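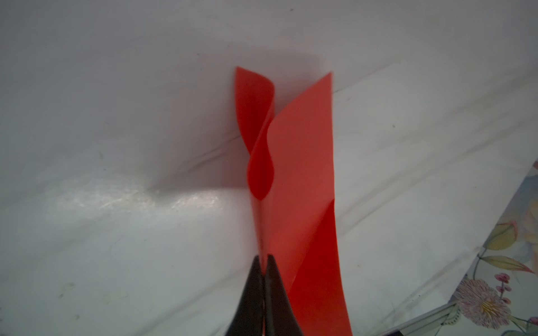 Page last changed: 14 Nov 2022, 17:42 by t.bisht

Thin sheet task, wrist view, bench B

Continued from the folding cloth pages. Gaurav and I on the arm, Sunita checking labels from the other desk. Zeyu has the training machine until tonight so nothing was trained today, only gathered.

Task as written on the card: pick up the red sheet, lift clear of the table, set down flat inside the marked area. The operator drives from the Jotar handset. Wrist camera and joint positions are saved together, plus finger opening. No force reading on this gripper.

Main problem is still what the sheet does once it is pinched. It does not hang or stand the same way twice. With a low pinch the material above the fingers stands up in a narrow twisted column and opens out at the top into a curled flap on one side and a flatter panel on the other. The panel gives a clean edge and a sharp corner, which Sunita can mark without trouble. The flap is harder. Where it rolls back on itself the red goes very dark, and the labelling tool (Driltitz, old version) tends to cut the loop out as a hole. She is correcting these by hand and has asked that we stop saving every attempt at full rate. Agreed. Every third picture is enough for the marking. The full rate stays on the disk for training.

Shadow. On the white surface it falls up and to the left of the sheet and is soft enough that the outline tool mostly ignores it. Left alone.

Glare is worse. There is a bright band across the lower left of the white surface and it runs in towards the foot of the sheet. Gaurav wants the lamp moved. I would keep it for one more batch — the model will meet glare at Ashok's site whether we like it or not — and then shift the lamp and label the batches separately. Left it as it was. To be settled with Ashok.

Floral fabric at the right: stays in view on some approaches. Szalai's earlier set had plain backgrounds only and their policy went for any edge with colour on it. Do not crop.

Gripper notes. The fingers close near the tips, and with a sheet this thin there is hardly anything between them to see except a sliver of red. From the wrist view alone it is not easy to tell a good hold from a poor one. Options:

a) add the finger opening as an input (already saved, costs nothing)
b) second camera from the side
c) softer pads

Starting with a). Tried c) in March with the Vamia pads and the sheet stuck to them on release, so the pads would need a different surface before it is worth repeating.

Release is the other weak part. 3 attempts today were thrown out for the same fault: fingers opened while the sheet was still twisted, and it sprang over instead of lying flat. 2 more were kept but marked "poor release". Gaurav's suggestion is to lower until the bottom edge touches, drag back a little, then open. Looks better from the handset but it makes each attempt longer. We should write it on the card if we adopt it, otherwise half the set will have the drag and half will not, and Zeyu will have to sort it out afterwards.

Running total for thin sheets is now over 3,000 attempts, all operators. Zeyu will take the whole lot for the next run, with the poor releases held out.

For tomorrow:
Gaurav — new card text, with drag
Sunita — finish the dark loop corrections, send me the worst ones
Me — check the clock offset between camera and joints, it had drifted again after lunch
Ashok — yes or no on the lamp

Handset battery is on charge in the left drawer.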